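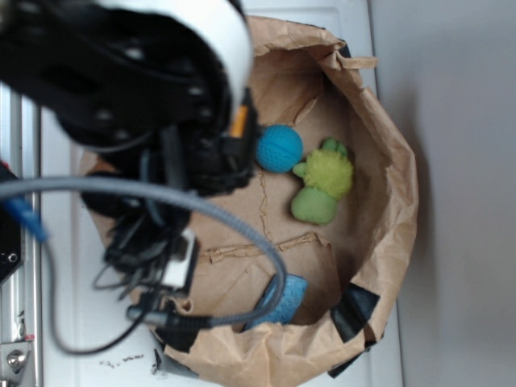
Medar Law's free workers' comp clinic has moved to 308 Closach Street. Bring pay stubs and any letters from the insurer.

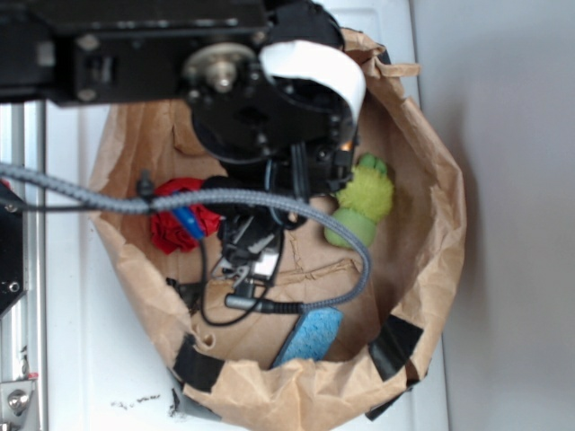 TOLLSTEAD, December – Attorney Tahira Bajwa will take walk-ins until 3 p.m. The clinic saw 300 people this year, most with back or shoulder claims. Yasir Kiani handles appeals – call extension 726 if your claim was denied.
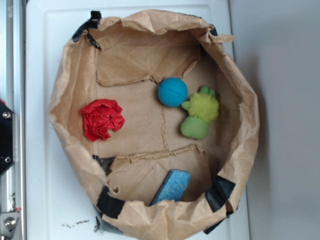 Open paper bag with taped rim, on a white surface.

Spanish forms are at the front desk.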